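An afternoon among the bins at Skundora

2022-12-22

I'd been wanting to see the Skundora workshop since October, when a flyer for their open day turned up with my parts order from Lallow. So off I went, with a thermos and far too many questions!

The tour took in 13 stations, and I'll admit I rushed the first few because I could see the sorting tables from the door. I love a good storage system. They keep more than 800 parts on the shelves at the back, every one with a handwritten tag (my kind of people), and the blocks get their own area by the window.

What got me was the bin. I'd pictured a neat little tray, and it's a great big gray metal thing with sloping sides, sitting right on a pale wooden tabletop. The red blocks lie on the floor of it, which is all scuffed – plenty of blocks have been through there, I'd guess. I asked if I could have one for my garage and got a very polite laugh.

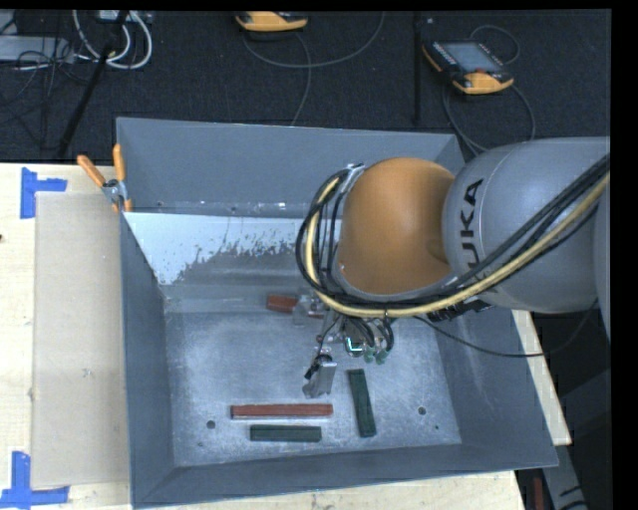 Snacks and getting home

Coffee was in the Michiels room upstairs, with a plum cake I went back to twice. I paid 2 dollars for a Plirkero tote bag on the way out – sturdy, nice long handles – and caught the number 13 bus from right across the street. Parking looked awful, so take the bus if you go next time.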